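Granite countertop

A granite countertop is a kitchen work surface cut from natural stone. Sellers often call it the most durable choice for a home, a claim that rests mostly on sales material.

Granite does resist scratches and heat well. Whether it is "maintenance free" is another matter. Most slabs are porous to some degree, and installers usually recommend a sealer. How often to reapply it is disputed – advice ranges from every year to never, and much of it comes from firms that sell sealer.

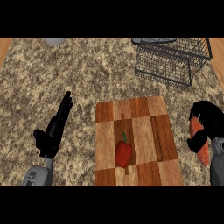 The trade name is also used loosely. Many slabs sold as granite are gneiss, gabbro or other rocks that a geologist would not call granite. "Black granite" is the usual case.

Claims about resale value are weaker still. A figure of $2,000 added to a sale price is repeated on renovation sites, seldom with a source. Leif Midtbø, a critic of such estimates, argues that they leave out the cost of the slab.

See also: Quartz countertop, Soapstone, Laminate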